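FOR IMMEDIATE RELEASE

Prestovside Lodge Declines to Endorse Plan to Merge Four Lodges into Flurnness Temple

PRESTOVSIDE – The members of Prestovside Lodge voted at their July stated meeting to withhold support from a proposal that would close four neighborhood lodges and move their members into a single building in Flurnness. The lodge has read the proposal twice, once in draft and once in the printed version, and does not find that the second answers the questions raised by the first.

The plan was drawn up by Begum, a consulting firm hired by the district last winter. It promises lower costs, fuller meetings and a stronger public face for the Craft. Prestovside has no quarrel with any of those goals. Our lodge has been hearing about fuller meetings since the old dining room was painted green, and would be glad to see one.

Our doubts are about the arithmetic, the distance and the speed. The district has asked each lodge to give its answer by the fall communication. Prestovside is giving its answer early so that the other lodges can read it before they vote.
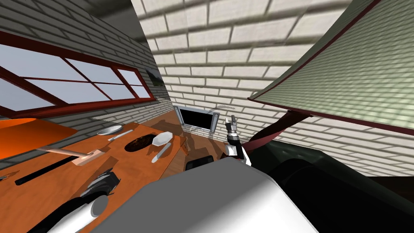 What the Plan Says About Membership

The report gives the combined membership of the four lodges as 523. We accept that figure as the number of names on the rolls. It includes life members in other states, members in nursing homes and members who have kept up their dues for years without coming through the door. All of them are our brothers and we are proud to carry them. They will not, however, be sitting in the east Flurnness parking lot at seven in the evening looking for a space.

Begum's projections treat every name on the rolls as a possible diner at 26 suppers a year. Prestovside asked how this was arrived at and was told that it was "consistent with the engagement model." We asked for the engagement model. We have been sent a second copy of the report.

What the Plan Says About Money

Each lodge would pay $2000 toward the move, and each member would pay a one-time assessment of $100. In return, the report says, the new temple would pay its own way from hall rentals by the third year.

Maybe so. Our lodge rents out its hall too, mostly for wedding receptions, quilt sales and the high school band's spaghetti dinner, and we know how the rental business goes. Folding chairs get broken. The furnace picks its moments. A Saturday crowd leaves the kitchen in a state that somebody has to deal with before degree work. The report has one line for cleaning, and it is shorter than this sentence.

We would also like to know what becomes of the money if our own building is sold. The draft said that sale proceeds would stay with each lodge's charity fund. The printed version says they would be "directed to shared priorities." Our charity fund buys winter coats and eyeglasses for children in Prestovside. We think that is a priority already, and we would want any change to it put in plain words and voted on by itself.

The Drive

Flurnness is a pleasant town. It is also on the far side of the river, and the county closes the low bridge whenever the water is up. The long way by the quarry road is no trip for an older man driving home after dark. The report describes the new site as "centrally located," and on a map of the district it does fall near the middle. So does the reservoir.

Several of our members now walk to lodge. The report suggests carpooling. We have asked whether the district would run a van, at whose expense, and with whose insurance, and have been told these details would be worked out after the vote.

Views from the Other Lodges

Prestovside does not claim to speak for anyone else. The four lodges have met informally and opinion is mixed, which is healthy. Some brothers are tired of patching roofs and would welcome one good building with a working elevator. We understand that very well, having carried a brother's wheelchair up our own front steps more than once.
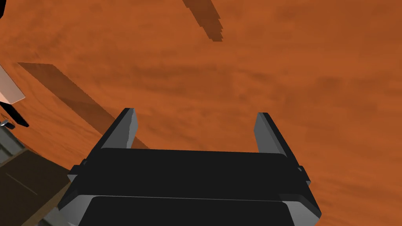 Westow Lodge said in its written reply that it still leans toward the merger, that its own roof will not last many more winters, and that "a doubtful plan with heat in it may suit us better than a sound principle with a bucket under it." Westow added that it shares our concern about the charity money and would like to see the draft wording put back.

We take the point about the bucket. Prestovside has offered Westow the use of our hall for as long as its roof needs work, at no charge apart from coffee, and the offer stands however either lodge votes.

What Prestovside Is Asking For

The lodge requests the following from the district before any final vote:

A count of members who attended at least one meeting in the past year, listed by lodge.

The full rental estimate, with the bookings it is based on.

A written promise that each lodge's charity fund stays under that lodge's control.

A separate vote on the sale of each building, held in that building.

If these are supplied and the numbers hold up, Prestovside will take up the question again with an open mind. Until then the lodge will go on meeting where it has always met. Supper is at six and visiting brethren are welcome.

About Prestovside Lodge

Prestovside Lodge meets monthly above the former feed store on the main street. It supports the local coat and eyeglass drive and hosts a pancake breakfast each spring, open to the public. Press inquiries may be left in writing at the lodge office, which is staffed on meeting nights.

###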